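Home | Ask | Languages | Log in

How do I find a partner class for German?
Posted Sunday, September 8, 2019 by Rathnayake

I teach 17 pupils, Year 8, and want a class to swap letters with by February. Where do I look?

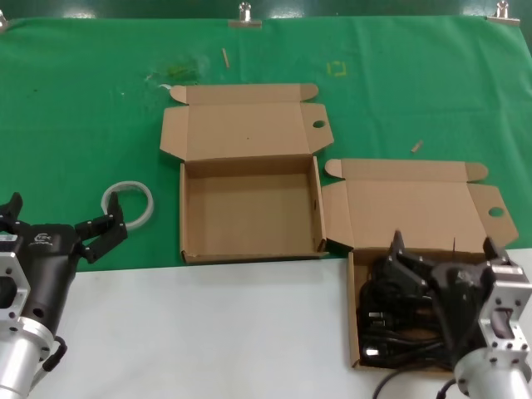

2 answers

Answer 1
Try the Prolum teachers' forum. Post your age group and level -- vague posts get skipped.
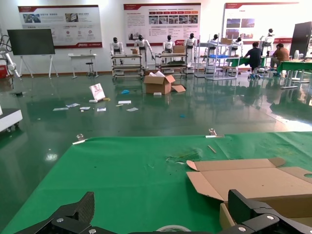 Agree the dates early too, as German holidays differ by state.

Answer 2
ask your exchange office, ours did it

We use cookies. Accept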